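I Changed 118 Passwords and All I Got Was This Headache

Fri 25 August

The email from Nurance arrived while I was eating cereal over the sink. They take my privacy very seriously, it said, which is how I knew they had lost my data. Name, email, hashed password, and "certain account preferences." I had an account there for one week in February to compare dental plans. My preference was to spend less on teeth.

The trouble is that I used the same password for everything back then, with a different number on the end when a site got fussy. So I sat down with a password manager called Evik and imported whatever my browser had been saving over the years. It came to 118 logins. One was for a pizza place that closed before I moved here. 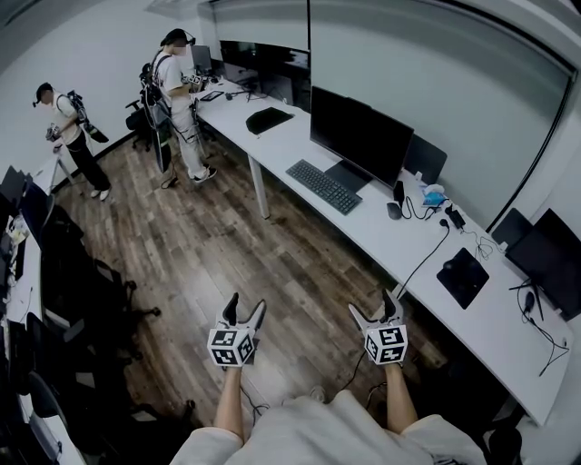 Wood floor, long white desk, two grippers.

Changing a password ought to take a minute. Some sites hide the option under Profile, some under Security, and Urrego keeps it under Billing, for reasons of its own. One forum capped me at 10 characters and then told me my choice was weak. Another emailed me the new password in plain text, with a smiley face.

Els De Bruijn, who I used to share a desk with and who does this for a living, told me over the phone to start with email and the bank, turn on two-factor for both, and leave the pizza place for last. I had started with the pizza place. She was quiet for a bit and then asked if I'd at least written down the recovery codes. I went and wrote down the recovery codes.

By Sunday night I had 35 accounts deleted outright, the rest on long random strings I'll never be able to type on a TV remote, and one locked for suspicious activity, meaning me. Support says they'll get back to me once I confirm my identity by logging in.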